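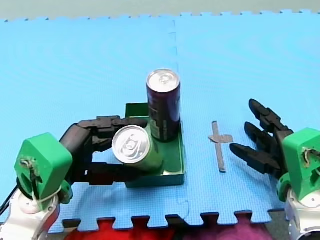 Holub is looking for a software developer (manipulation planning), full time, for our two-arm project Brolirine. Applications are open until 3rd May.

You would work on the planner which decides the finger positions before each grasp and the order of movement for both arms. At present it is written in C++ with a Python layer on top, and the Python layer has grown more than we wished. We have 2,281 recorded grasps in our log server, Prulleo, and a replay tool which needs a patient owner.

**What we ask**

- good C++ and enough Python to read the code of other people
- experience with collision checking or trajectory optimisation
- ROS 2, or willingness to learn it in the first months
- clear written English; it does not need to be perfect, mine is neither

A degree is welcome but we do not require it.

**What we offer**

The team has 8 people and the lab is in the same building as the offices, at Sirnulska 135. The control loop runs at 100 Hz and you may change this if you have good arguments. Start is in September, earlier by agreement.

Please send your CV and one piece of code you have written, with a short note on what you would do differently today.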